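How a TV programme learns to speak another language

Explainers for ages 8 to 12
Updated April 2025

Perhaps you have watched a cartoon where the characters' mouths didn't quite match the words. Or you have seen a programme where people spoke in Spanish or Korean and the English words came up at the bottom of the screen. Both are ways of helping people watch a programme that was made in a language they don't speak.

The first way is called dubbing. The second is called subtitling. This page explains how they are done and who does the work.

Why bother?

A TV series costs a lot of money to make. If it is made in Danish, only people who understand Danish can follow it. There are far more people in the world who don't speak Danish than people who do. By adding other languages, the company that made the series can show it in many more countries.

The streaming service Pusero offers its children's series Triltside in 12 languages. Triltside was written and acted in English. It is set in a harbour town called Flestville, where three children run a boat repair shop. The other 11 versions were all made afterwards, using the same pictures with new voices.

Step one: the script

Before anyone can translate a programme, they need to know exactly what is said in it. You might think the script would tell them, but actors often change a word or two when they are filming. So somebody watches the finished episode and types out every line as it was spoken. They also write down the time each line starts and stops, and note things like laughing, coughing and gasping.

One episode of Triltside had 161 spoken lines in this list. That is fairly short. Episodes for grown-ups have many more, especially if the characters argue a lot.

Step two: the translation

Next, a translator turns each line into the new language. This is harder than looking words up in a dictionary.

Jokes are a problem. In English you can make a joke about a "bark", which is the noise a dog makes and also the outside of a tree. In most languages those are two separate words, and the joke stops working. The translator has to make up a new joke that fits the same moment. If there is a dog on the screen at the time, the new joke should probably still be about a dog.

Names can be a problem too. Some names are left alone. Others are changed if they are hard to say, or if they sound like something rude in the new language.

Food, school and holidays are also tricky. A British character might talk about a "lollipop lady". Children in another country may have no idea that this is a person who helps you cross the road. The translator might write "the crossing lady" instead.

Step three for dubbing: making it fit the mouth

If the programme is going to be dubbed, the translation is changed again. The new line has to take the same amount of time to say as the old one. If the character's mouth is open for two seconds, the new words must last two seconds.

The shapes matter as well. Say the letters m, b and p out loud and notice what your lips do. They close. When a character on screen closes their lips, the person writing the new line tries to put an m, b or p in that place. When a character's back is turned, the writer can relax, as the mouth can't be seen at all.

Cartoons are easier. A cartoon mouth often just opens and shuts, and most viewers don't mind if it is slightly wrong.

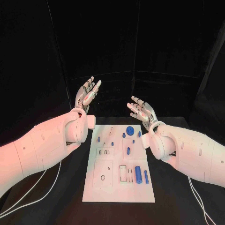
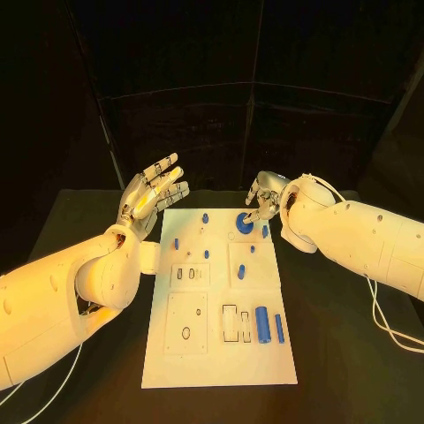 Step four for dubbing: recording

Dubbing is recorded in a small, quiet room called a booth. The walls are covered with soft material so that voices don't echo. The voice actor stands or sits in front of a microphone and wears headphones. A screen shows the scene, and the words are shown on it too or printed on paper.

The actor usually works alone. Two characters may be having a long chat on screen, while the two people who dubbed them came in on different days and never met. Another person, the dubbing director, listens and tells the actor things like "a bit faster" or "you are more cross than that". Short pieces are recorded over and over until they sound right.

Voice actors have to do all the noises as well as the words. If a character runs up a hill, the actor must sound out of breath. If a character eats an apple, the actor makes chewing noises. In some studios they bite into real fruit for this.

Children's parts are sometimes played by children and sometimes by adults who can make their voices sound young. A long series has a special problem with child actors. Their voices get deeper as they grow up, and the character may still be nine years old.

The Echeverri studio, which makes the Spanish version of Triltside, needs four days to record one episode.

Step five for dubbing: the mix

The new voices now have to be joined to the old sounds. This works because the music, the footsteps, the doors and the seagulls were all kept on a separate recording with no talking in it. It is known as the M and E track, which stands for music and effects.

A sound mixer puts the new voices on top. If the scene takes place in a cave, an echo is added to the voice. If the character is speaking on the telephone, the voice is made thin and crackly. Nearly every voice begins as a clean recording from a quiet booth, and the mixer makes it sound as though it belongs in a boat or a kitchen or a swimming pool.

How subtitles are made

Subtitles need less equipment. The translator works at a computer with the programme playing in one part of the screen and a writing box in another.

The main difficulty is that people speak faster than most of us can read. If every word were written down, you would spend the whole programme reading and miss the pictures. So the subtitler makes the lines shorter. "Well, you know, I really don't think we ought to be going in there" can become "I don't think we should go in."

There are rules to help:

A subtitle normally has no more than two lines.
It stays up long enough to be read, and then goes away.
It should not give away a surprise before the character has said it.
It should change when the picture changes, if possible.

A feature film may need 2000 subtitles if the characters talk a great deal. A quiet one needs far fewer. The long Triltside special, shown one November, had 637.

Some subtitles are in the same language as the programme. These are made for people who are deaf or can't hear well, and they describe sounds too, such as [door creaks] or [thunder]. Many people who can hear perfectly well also switch them on, perhaps because the room is noisy or because somebody in the house is asleep.

Which is better?

People disagree about this, and it often depends on where they grew up. In Germany, Italy, France and Spain, many foreign programmes for grown-ups are dubbed. In Sweden, the Netherlands and Portugal, they usually have subtitles. Programmes for very young children are dubbed nearly everywhere, as you can't use subtitles until you can read.

Dubbing lets you look at the whole picture. Subtitles let you hear the real actors, and you may pick up some words of another language while you are at it.

Try it yourself

Ask an adult to help you find a scene from a programme you know well, where one person is talking and you can see their face. Turn the sound off. Watch it a few times and write some new words for them to say. Then play it again and say your words aloud while the mouth is moving. Start with a very short scene, ten seconds or less.

If you have a programme that comes in more than one language, you can also play the same minute twice, once in each. Listen for what stays the same. The music should be identical, and so should any barking dogs.

Words to know

Dubbing: replacing the voices in a programme with new ones.
Subtitles: written words on the screen that tell you what is being said.
Booth: the small quiet room where voices are recorded.
M and E track: the music and sound effects without any talking.
Mix: joining all the sounds together at the right loudness.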